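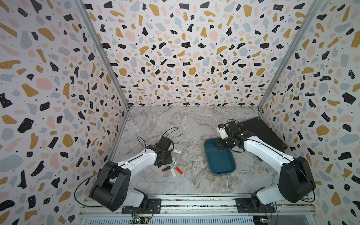 Sorting small parts with two arms: notes for new club members

Every year someone joins the Henmont robotics club having watched a video of two arms folding a shirt, and expects the same by teatime. You won't get it. What you can get in a term is a pair of arms that puts small bits and pieces in a tray, most of the time, if you're fussy.

1. Bolt both arms to the one rail. The Kiritz guide says clamps will do. I don't believe it, and neither will you after your first fast move.

2. Put the tray on the right and the loose objects on the left. Mix them up: something thin, something flat, a USB stick. A set of identical cubes will flatter your code and teach you nothing.

3. Check the cables with the power off. Move each wrist by hand through its whole reach and watch for loops that catch -- the gripper cable is the usual culprit.

4. Run one arm at a time. Keep the other parked until the first can reach its marks 10 times running.

5. Now record by hand. Jin-sol Yeo did 294 runs last October and threw out 170 of them, mostly for sloppy grasps. I'd have thrown out more.

6. Test with the objects moved. If it only works where you trained it, it doesn't work.

On patterned walls: the Nunov forum swears they help the cameras. Maybe. Our one comparison was 2 afternoons long and proved very little.

Write down your failures too, with the settings you used. The Habte cup judges ask for them.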